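Part 2: Getting the wires back in your cooker base

Right, so you've got the bottom off, the inner pot is on the draining board and you're ready to sort out the wiring. I've done this on my old Wistlow more times than I'd like to admit, and it's fiddly but quite pleasant once you settle into it!

CAUTION: Unplug the lead at the wall AND take it out of the cooker before you start. If you're not sure about mains wiring, please hand the job to a repairer.

1. Spread an old cloth over a big table. Screws don't roll nearly so far on fabric (ask me how I know).

2. Put the small bits in a clear bag straight away, and keep the lids well back from where you're working.

3. Compare each wire with the sketch you made in Part 1. No sketch? Stop there and find the diagram for your model.

4. Do the terminal blocks one at a time, starting at the left. Use a slim precision screwdriver, as a chunky one will chew up the little brass-coloured screws. Steady the row with your other hand while you turn.

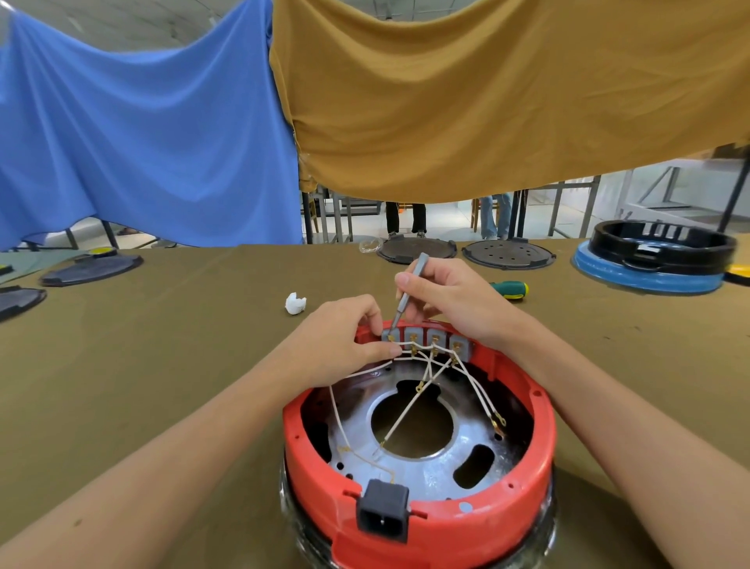 5. Give every wire a gentle tug. If one slides out, redo it.

NOTE: Leave the ring terminals until Part 3, where we fix them down.

Comments (2)

Tsion Woldemariam: Step 5 caught a wire I'd have sworn was tight. Thank you!

Mélanie McIntyre: Does this work for the Arden too, or is the layout different?

Contact | © Skiltport Repair Notes | Back to top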